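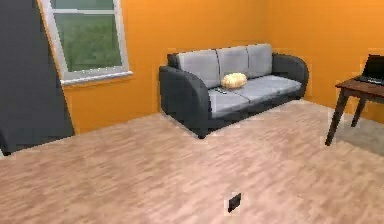 Search this site
Type a word
Go

Why Does an Empty Room Echo?

November
By Lenka Kolář

Clap once in a room with very little in it. The clap is short, but the sound lasts longer than the clap. Do the same in a room full of curtains, books and cushions, and the sound stops almost at once. The difference is caused by the surfaces in the room.

What sound is

Sound is a movement of air. When your hands meet, they squeeze the air between them. The squeezed air pushes on the air next to it, which pushes on the air next to that. The push travels outward in every direction as a wave. The air itself does not cross the room. Each small part of it moves a tiny distance and then comes back.

In air at normal room temperature, a sound wave travels more than 300 meters in one second. A bedroom is only a few meters wide, so the wave reaches the wall in a small part of a second.

What happens at a wall

When a sound wave meets a surface, three things can happen to its energy.

Some of it bounces back into the room. This is called reflection. Hard, smooth surfaces such as painted walls, glass and bare wood reflect most of the sound that reaches them.

Some of it is soaked up. This is called absorption. Soft materials are full of small gaps. Air moving in and out of the gaps rubs against the fibers, and the energy of the sound turns into a very small amount of heat.

Some of it passes through to the other side. This is why you can hear a television in the next room.

Echo or reverberation?

Many people use the word "echo" for any sound that bounces. Scientists use two words. An echo is a single copy of a sound that you hear separately from the first one, as when you shout toward a cliff. Reverberation is a large number of reflections that arrive so close together that you hear them as one long, fading sound. What you hear in a small bare room is usually reverberation.

The color of a wall makes no difference. An orange wall and a white wall made of the same material, with the same kind of paint, reflect sound equally well.

Test it

You need a room with a hard floor, a friend, and 2 thick blankets. Ask an adult before you move anything heavy.

1. Roll up any rugs and open the curtains.
2. Stand in the middle of the room and clap once. Listen until the sound is gone.
3. Spread one blanket on the floor. Clap again.
4. Have your friend hold up the second blanket beside a wall. Clap a third time.
5. Write down what you heard each time.

Try to clap with the same force each time — a louder clap takes longer to fade, and that would spoil the comparison.

Words to know

Absorption: the soaking up of sound by a material.
Reflection: the bouncing of sound from a surface.
Reverberation: many reflections heard as one fading sound.

Contact Garnent Science Pages | Copyright Garnent | Back to top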